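From: Dwayne Castellanos
To: Griviveck Wetlands members list
Subject: Re: Frog monitoring nights – where do new members meet?

Dear members,

Thank you to those who have written about the spring frog monitoring program at the Griviveck Wetlands. The question quoted at the end of this message has come up several times, and I am replying to the whole list.

Monitoring will begin in November and will be held at the Ostrowski Road ponds as well as the main lagoon. The program now has 144 registered listeners, and 33 of them have asked to be placed in a group with an experienced leader. Group lists will be sent separately. Members who have not received a list by the end of the month should write to the Nulisham office.

Last season's recordings have been checked and added to the regional records, which now hold around 2,000 entries for the catchment. Please continue to submit recordings even when no calls are heard. A silent pond is a valid result and should be entered as such.

Arrangements for each night are as follows.

1. Meeting place and time
Groups meet at the Flava Street gate at 7.30 pm and walk in together. The gate is locked at 8 pm. Please wear closed shoes and bring a torch with a red filter.

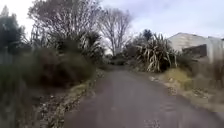
2. Recording
Each group makes one five-minute recording at every marked post. Conversation should stop before the recording begins. Handling of frogs, tadpoles or spawn is not permitted under our licence.

3. Footwear and hygiene
Boots must be scrubbed and sprayed at the gate on arrival and again on departure – this applies equally to members who stay on the path. Please keep at least 300 metres from the heron colony at all times.

Children are welcome when accompanied by a parent or guardian. Dogs may not be brought to any monitoring night.

Regards,
Dwayne Castellanos
Monitoring Coordinator

> Hello all,
> I joined in winter and would like to help with the frog
> nights. Do we meet at the lagoon car park or at the gate?
> Also, can my daughter come along? She is nine and
> knows most of the calls already.
> Many thanks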